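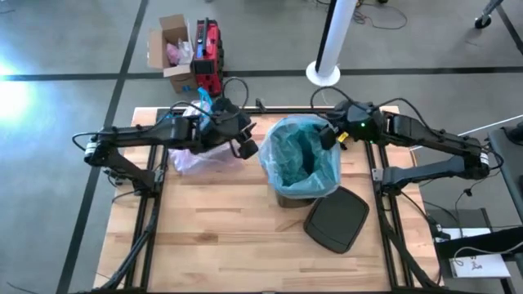
Changing the bag in a small trash can

Quick one. Takes 2 minutes, less once you've done it a few times.

What you need: a small can with a lid, a bag that fits, somewhere flat to work. I do mine up on a table, saves the back.

1. Lid off. Put it down next to the can, not on the floor where you'll step on it.

2. Old bag out. Gather the top, squeeze the air out slowly, tie, lift. If it sticks, tip the can a little.

3. Wipe the inside. Paper towel, drop of dish soap. Let it dry all the way or the new bag clings to teh sides.

4. Shake the new bag open. Push it down to the bottom with your fist.

5. Fold the edges out over the rim, all the way round. Too much extra? Twist it and tuck it under, or knot it on one side.

6. Press out the trapped air. A puffy bag eats up half your space.

7. Lid back on. If it wont sit flat the plastic is bunched up somewhere, pull it down and try again.

Bags: I get the Sullura ones, 90 to a box. Any brand works if the size is right. Keep a couple spare in the bottom of the can, under the liner.

Updated 08/11/2024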